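办公与学习空间整理项目 中期进展报告

提交对象：Hamer 基金项目管理处
提交单位：Josto 空间服务小组
报告范围：项目启动至八月底

一、这次报告的内容

按照资助协议的要求，我们在项目进行到一半的时候提交这份报告。报告主要说明已经做完的工作、还没有做完的工作、经费使用的情况，以及我们希望贵处给意见的几个问题。报告用中文书写，是因为贵处这次的审阅人使用中文。中文不是我的母语，有的地方可能写得不够自然，如果有不清楚的句子，请在批注里指出，我会改写。

上一份报告里，我们写过 Ostia 楼的家具比较乱：椅子放在走道上，桌子和墙之间的距离不一样，下班以后没有一个固定的“收好”的样子。这半年的工作就是从这个问题开始的。

二、已经完成的工作

1. 房间的清查

Ostia 楼里列入项目的房间一共有 10 间，已经全部清查完。清查的时候，我们对每间房记录三件事：家具的种类，家具现在的位置，家具的损坏情况。记录表的格式和上一份报告附件里的格式相同，只增加了一栏“下班后位置”。增加这一栏，是因为在清查过程中我们发现，白天的位置和晚上的位置常常差得很远，只记录一个位置没有用处。

损坏的情况比我们预想的轻。多数问题是椅子的轮子缠了线和头发，清理以后可以正常使用。有 2 张桌子的桌腿不稳，已经在桌面下面贴了标签，等 Başaran 家具行来修理。修理的费用在第四部分说明。

2. 统一的摆放规则

清查以后，我们写了一份摆放规则，只有一页纸。第一稿有四页，使用房间的人看了以后说太长，没有人会读完。我们接受了这个意见，把解释的部分都删掉，只保留下面几条：

椅子用完以后推到桌子下面，椅背朝外，椅背和桌边平行。
桌子不要靠着暖气。
走道一侧不放任何家具，也不放包。
从别的房间借来的椅子，当天还回去。
电线从桌子后面走，不从椅子下面走。

规则里最重要的是第一条。椅子推进去以后，走道会宽出来，清洁人员可以直接拖地，不需要先搬椅子。以前清洁人员进房间以后，第一件事是把椅子一把一把移开，拖完再移回来，每间房都要多花时间。

关于“推到桌子下面”到底推多少，我们讨论了比较久。如果要求全部推进去，有扶手的椅子做不到，扶手会碰到桌面的边，时间长了边上会有痕迹。所以现在的写法是：座面进入桌面下方，椅背留在外面。对于没有扶手的椅子，也按这个写法做，这样规则只有一种，比较容易记。

3. 已经按规则整理的房间

10 间房里，有 6 间已经按照新的规则整理好，并且进入了日常维持的阶段。日常维持的意思是，我们不再每天去房间里摆家具，只做检查。剩下的房间在第三部分说明。

在整理的时候，我们把白色的桌子和黑色的椅子尽量放在同一类房间里，浅木色的家具放在另一类房间里。这不是为了好看（虽然使用的人也说比以前好看），主要是为了容易归还。以前不同的椅子混在一起，借走以后不知道应该还到哪里。现在看颜色就可以判断。
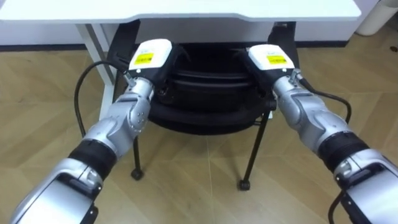 图一　白色桌子与黑色椅子，椅子的一部分在桌面下方。

归位之后的维持比第一次整理困难。第一次整理只要有人手就可以完成，维持需要使用房间的人自己养成习惯。刚开始检查的时候，早上的情况比较好，下午四点以后的情况比较差，原因是下午的会议结束以后，下一批人马上进来，椅子没有机会推回去。我们和安排会议的同事商量，在两个会议之间留出几分钟。这个办法已经在一部分房间使用，效果还需要再看一段时间，现在下结论太早。

4. 地面的保护

黑色椅子原来的轮子比较硬，推进推出的次数增加以后，我们担心地面会被划伤。所以先在一间房里换成软轮子，观察地面的变化。到写报告的时候，这间房的地面没有看到新的划痕。但是软轮子也有缺点：椅子推起来比较重，有的使用者觉得不方便。我们还没有决定是不是所有的房间都换，这个问题放在第五部分，请贵处给意见。

没有轮子的椅子用毡垫。毡垫便宜，但是容易掉。第一批毡垫用的是自带背胶的那种，贴上以后不久就开始移位，胶留在地上，很难擦。第二批改成用钉子固定的，到现在没有掉。金属椅腿不能钉，仍然用套脚。

三、没有完成的工作

还没有整理的房间，都在 Ostia 楼靠北的一侧。没有按计划完成的原因有两个。

第一个原因是这一侧在夏天做了墙面的粉刷，家具集中放到走廊尽头，盖着塑料布，我们没有办法进去工作。粉刷结束的时间比通知里写的晚。我们在计划里没有留出余地，这是我们的失误，下一次写计划的时候会改正。

第二个原因是这几间房里的桌子大小不一样。有几张比较深，按照规则把椅子推进去以后，对面的椅子就没有地方放。我们需要先换桌子的朝向，再摆椅子。换朝向会影响插座的位置，所以要和楼里管电的同事一起看。已经看过一次，初步的结论是可以换，不需要移动插座，只需要加长两条电源线。

另外，摆放规则原来计划做成中文、英文和土耳其文，现在只有前两种完成了。土耳其文的稿子已经翻译好，在等 Başaran 家具行的同事帮助核对家具的名称。“椅背”和“靠垫”在第一稿里用了同一个词，容易误会。

四、经费的使用

到报告期末，这个项目的家具配件部分支出 948 元，全部在预算之内。这笔钱用在三个方面：一间房的软轮子，毡垫和套脚，还有标签纸。票据的扫描件已经和这份报告一起上传。

桌腿的修理费还没有支付。Başaran 家具行已经给了报价，报价单也在上传的文件里。这笔费用原来没有单独列出，我们希望从“小型维修”一项里支出，不需要追加经费。

人工部分按照协议由 Josto 自己负担，所以不在这里列出。

有一点需要说明：标签纸买多了。我们原来打算给每一把椅子贴房间号，后来改成按颜色区分，标签就只用在损坏的家具上。多出来的标签纸会留到下一个阶段使用，不再另外购买。

五、希望贵处给意见的问题

第一，软轮子是否全部更换。如果全部更换，地面的保护会比较好，但是配件的费用会明显增加，并且有的使用者不喜欢。我们自己的想法是，只更换木地板房间里的椅子，地毯房间不换。如果贵处同意，我们会在下一份报告里给出详细的清单。

第二，检查的频率。现在每个工作日检查一次，由我们小组的人在下班以后走一遍。如果习惯已经形成，可以减少次数。但是减得太早，房间可能会回到以前的样子。我们建议先保持到北侧的房间整理完，然后再讨论。

第三，旧椅子的处理。清查的时候，有一些椅子没有人使用，但是没有坏。现在它们堆在地下室，占了消防通道旁边的位置。虽然没有挡住通道，但是放在那里不合适。可以送给别的单位，也可以留作备用。这些椅子是贵处资助的上一个项目购买的，所以我们不能自己决定。

六、下一阶段的安排

下一阶段先做北侧的房间。顺序是：把家具从走廊尽头搬回去，换桌子的朝向，加长电源线，然后按规则摆椅子。搬家具安排在早上八点以前，避免影响别人上班。

同时，我们会把土耳其文的规则做完，和另外两种文字一起贴在门的内侧，高度和门把手差不多。原来贴在墙上的位置太高，坐着的人看不到，站着要离开的人也不会抬头。贴在门的内侧，离开的时候可以看到。

已经整理好的房间继续做检查，检查表会简化。现在的表要写字，检查的人在走廊里站着写很不方便。新的表只需要打勾，有问题的时候才写。

桌腿修好以后，我们会把标签撕掉，并且在清查表里更新。

附件清单：
附件一　家具清查表（含“下班后位置”一栏）
附件二　摆放规则，中文与英文
附件三　票据扫描件
附件四　Başaran 家具行报价单

对于第五部分的三个问题，请贵处用书面的形式回复。其中旧椅子的问题比较急，希望可以先得到答复。

Josto 空间服务小组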